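Monday, October 22, 2018

Used estate check, Pennington car

Ladell's advert says 61 mpg. Don't believe it. Brim to brim I got 353 miles from a tank, well short of that. Kerb weight given as 1260 kg, presumably with no spare wheel. Rusex pads on the front, squeal from cold, and the seller calls that normal. Hmm.

Lunch, Colwood bench
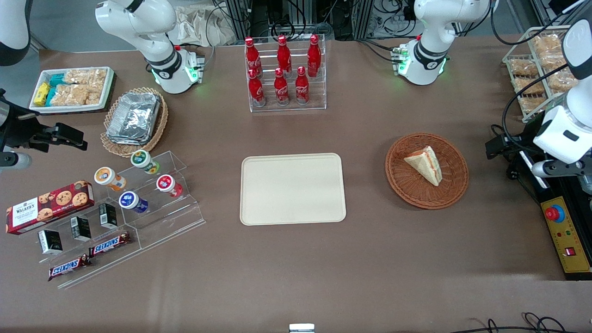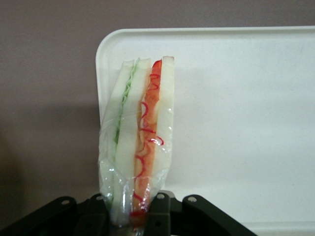

Still to do

Redo the fuel run with the tyres at proper pressure. Ask Ladell for the January service bill.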